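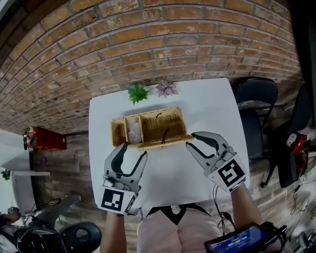

Two hand-held grippers at the basket, a black-and-white marker on each.

The budget line said grippers. 14 pairs, one order, done by December. Pallavi Kaushik laughs about it now, a bit.

"We priced the shiny part," she says. "Then the cables came up. Then spares."

Kaushik plans equipment for Zevthorpe, a small automation shop that wants its sorting arms to learn from people doing the job by hand. Cheap way in, compared with buying arms first – that was the pitch. And it mostly holds up. A table, a basket, somebody with steady wrists. No safety cage to pay for, no floor bolts.

But the small stuff adds up. Finger pads wear, so she now budgets 12 sets a quarter. Printed markers get scuffed and need replacing. Cables worst of all. Last order from Mirnberg, the supplier, came to $1,673 and there wasnt a single gripper in it.

Her advice for anyone filling in the form this year? Borrow before you buy. Ask for the price of pads and leads in the same quote, same colour of ink as the big number. Leave room for storage, and for people – 74 hours of paid practice went into the first month alone, none of it planed for.

The arms themselves are still on the list. Two quotes in, one to come from Jekosari. She'll sign when she's seen the spares page.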